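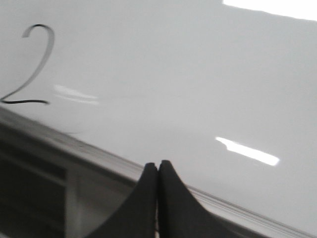 Should you write straight onto your storage boxes and shelves instead of using labels? In most homes and small workshops you should, and with a marker, by hand, as large as the surface allows.

I held the opposite view for years. When we moved into the unit at Foley I bought a label printer and spent most of August feeding it tape. Every box got a typed strip with its contents, and every shelf got a code. It looked very tidy. By the following spring half the strips were wrong, because the contents of a box change and nobody wants to fetch the printer, find the tape and type out "hinges, small, brass" again. People put the hinges in and left the old label on. A box marked "sandpaper" held hinges for the best part of a year.

A number doesn't have that problem. If the box is 2, it stays 2 whatever goes into it. What is inside goes on a sheet of paper by the door, and the sheet can be crossed out and corrected with a pencil. We now have 20 boxes and one sheet.

The usual complaint about handwriting is that it looks rough. I accept that. A thin black 2 on a glossy white surface is not going to win any prizes, and a typed label is neater from close up. But most of us don't read our storage from close up. We read it from the other side of the room with something heavy in our arms, and a big figure does better there than a small strip of print.

Gloss is worth a word of its own. White shiny surfaces are sold everywhere because they wipe clean, and under ceiling lights they throw the light straight back at you. A bright streak can lie right across a panel and a fainter one can wash out the patch beside the writing. Printed tape is often shiny too, so you get glare on top of glare. My answer is to write in black, make the figure tall, and look at it from where you will normally stand before deciding it is finished. If a reflection sits on top of the number, move the number. With a dry marker this takes a few seconds. With a permanent one you need a cloth and some spirit, and you should try that on a corner first.

I would also use a thicker pen than most people reach for. A thin line is easy to write and hard to see. Thin pens skip on a slick finish as well, so the stroke comes out heavier in one place than another.

Martim Azevedo, who ran the stores at Derkadel before he retired, disagrees with me about nearly all of this. His system had 3,385 printed labels and he says he could find anything in it. I believe him. He was also paid to look after it, full time, and he had an assistant. A household or a shop with three people in it has no one to do that job, and copying the methods of a big store on a small scale usually means copying the work without the staff.

He is right on one point. Where a mistake could hurt somebody – chemicals, medicines, anything electrical – a number and a sheet by the door are not enough. Those things need their names on them, in full and in print, and I have kept the label printer for that.

There is also the matter of cost, though it is a small one. The shelving catalogue from Wevmont offers a set of clip-on number plates, and they are well made. They also fall off, and they only fit the maker's own rails. A marker fits everything.

If you want to try it, start with one shelf. Number from the left, leave no gaps, and don't be tempted to add letters. We tried letters at the Cirkanville shop and ended up with a 4B and no 4A, which confused every new starter. Write the sheet on the same day as the numbers. Ours is held up with two drawing pins and the pencil hangs beside it on a piece of string.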